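Hegarty Street Community Rooms
Minutes of the Household Goods and Packing Working Group
6 Sep 2024

Present: Nuala Conneely (chair), Tadhg Flanagan, Maeve Mulcahy, Fionnuala Duggan (minutes)
Apologies: Fionnuala Ní Mhurchú

1. Previous minutes
Accepted with one correction. Item 4 should read "lower shelf", not "lower drawer".

2. Shelving
TF reported that the Zurby unit has been re-levelled. Two shelf pins on the left side remain undersized and are to be replaced. Heavy items stay on the bottom shelf until then. Labels to face the aisle.

3. Cartons and materials
MM tabled the Farkitz quote of $219 for divided cartons, delivery included. Existing stock is 16 cartons, of which about half have softened bases and should go to recycling. Quote approved. NC asked that the new cartons be stored flat and off the concrete.

4. Glossy and fragile items
Discussion of surface protection for bottles, vases and similar shapes. MM prefers padding at the widest diameter only, leaving the shoulder clear so that the finish can be checked for scuffs before the carton is closed. TF noted that coarse foam sheds onto dark gloss and asked for a trial of the Stamance sleeve on light-coloured pieces first. FD to check whether tape residue lifts with warm water and a microfibre cloth. No tape to be applied directly to any gold line or coloured band in the meantime.

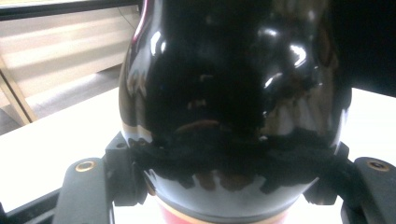 Item 4: black gloss bottle shape, padding at widest point, grey lower section with gold stripe.

Agreed that padding should be trimmed to an even lower edge where practicable. Colour of padding is not critical.

5. Actions
TF: replacement shelf pins; sleeve trial.
MM: place carton order.
FD: residue check, results by email.
FNM: revise the packing sheet once item 4 is settled.

6. Next meeting
November, date to be circulated by NC.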